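Home Posts Workshop About Search

This site uses cookies to remember your settings. By continuing to read you accept them.

Two grippers, one bedroom, and too much laundry

2025-06-16

I promised in my last post that I will write about the two hand-held grippers, and several people have reminded me of this promise, so today I do it.

First a small explanation of the names. The gripper I have used since September I call Osero. The newer one, with the linkage arms and the wide ribbed body, I call Ochoa. Both are parallel grippers with two fingers, both are held in the hand, and both carry a camera which looks forward over the fingers. They were built in our small workshop in Trollevville from the same box of screws, so I think the comparison is fair.

My question was simple: which one is better for soft things? With hard objects I have no more doubts. A cup is a cup, and both of them close on it without drama. Cloth is a different story. It folds away from the fingers, it hides its own edge, and very often you believe you hold one layer when you hold three.

Osero weighs 700 grams and Ochoa weighs 800. On paper this is nothing. After one hour of lifting fabric from a bed, my wrist had a strong opinion about these extra grams. I began to rest my elbow against my side, and this changed the angle of the camera, and then I had to repeat some of the recordings.
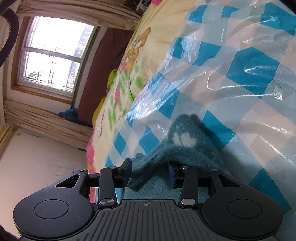
What I like in Ochoa is how the fingers travel. They stay parallel all the way, and I can stop them in any position without feeling a jump. With Osero there is a point near the end where the trigger becomes heavy and then suddenly light. For a box it does not matter. For a thin fleece it means that you push the fabric away before you catch it.

The pads I changed three times. The first ones were too smooth, and the second ones were so sticky that the cloth did not want to leave. The third kind is softer and I will keep it for now, although it collects hair like a brush.

About the camera I am less happy. It is mounted behind the gripper body, and the body takes a good part of the lower view. I understand why it must be so, because you want to see the fingers from the same place every time. But when I reach down to a low bed, I lose the part of the cloth that hangs under the rail. I tried to lift the mount, and then the fingertips became too small in the picture. I put it back.

Another difficulty is the light. My room has one window, and in the morning the sun comes directly in. Anything made of shiny plastic gives white spots which move when I move. The automatic exposure follows them, and the cloth becomes darker and brighter again. I have now locked the exposure, and I advise you to do the same from the first day.

In total I made 299 grasps with Ochoa before one pivot screw started to turn by itself. A drop of thread glue solved it. Please check yours too, if you build from the same drawings.

So for cloth I stay with Ochoa, in spite of the weight. Osero goes on the shelf until I have time to repair the trigger. Next I want to try folding with two hands, one gripper in each, and for this I must first find a lighter battery.

4 comments

Araceli Ayala
Did you measure the closing force too? Mine slips on fleece if I move fast.

Author
Not yet, my scale is too rough for this. I move slowly, maybe that helps.

jarkarholm_bench
Same heavy trigger here. Sanding the inside of the guide made it a little better.

mittens77
Which thread glue? The strong kind cracked my plastic.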